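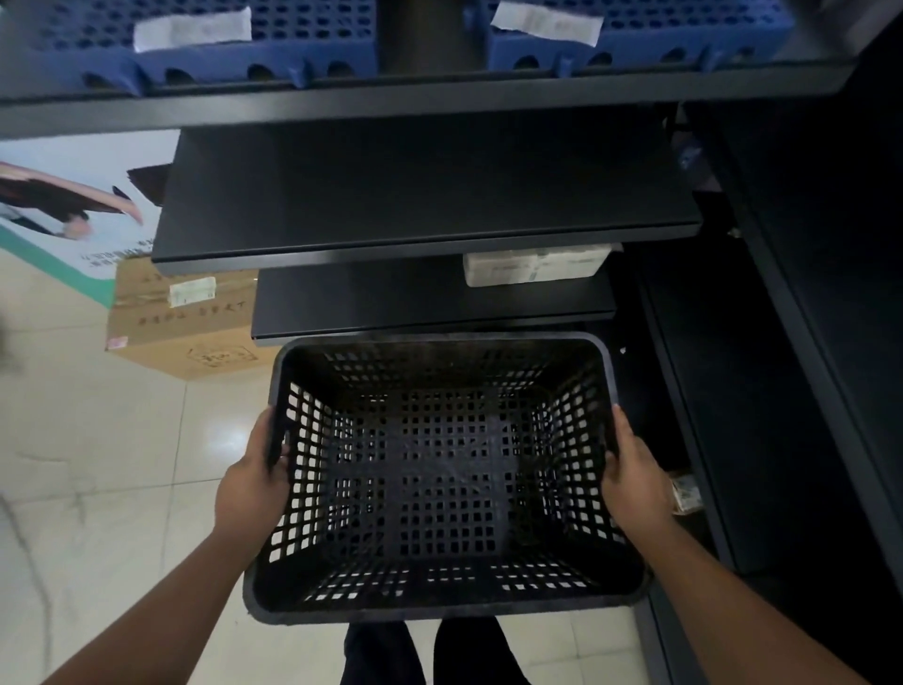

*A plastic basket with perforated sides, the sort many members carry eggs in.*

## Egg table changes for the spring

The Stendstead Poultry Keepers' egg table opens again in March, in the same spot by the feed store doors. Last year members brought in 562 dozen, up from 433 the year before, and most Saturday-style rushes were over well before noon. A few things will work differently this season.

Cartons first. We can no longer take mixed brands with old labels showing. Peel the label or cover it, and write the lay week on the end flap in marker. Plain gray cartons are available at the table, bundled in stacks of 25 -- sorry, that was last year's supplier. The new ones come loose, so take what you need and sign the sheet.

Eggs should come in clean and unwashed. If one is dirty enough to need washing, keep it for your own kitchen. Duck eggs go at the far end of the table and must be marked as duck. We had two mix-ups in the fall and the customers were good about it, but we'd like to avoid a third.

The group feed order goes to Risemach again. Layer pellets, 16 percent, in 50-pound bags. There were 338 bags on the last order and the truck was full, so late additions will wait for the next run. Scratch grain is not part of the order this time. Several people asked about the Zulero treadle feeder. The club owns one, and it can be borrowed for up to 3 weeks. Bantams may be too light to work the step, so prop it open for them at first.

Notes on pullets: anyone raising replacements should hold off on layer feed until the first eggs show up, or 18 weeks at the earliest. Keep oyster shell in a separate dish. Young birds don't need the extra calcium and the older hens will find it.

The spring coop visit is at the Arabzadeh place, at 10 a.m. Wear clean boots and use the dip tray at the gate, going in and coming out. Please don't come straight from your own run. Parking is along the north fence only -- the lower field is still soft.

Dues are unchanged. Leg bands in all sizes except the smallest are in stock at the table.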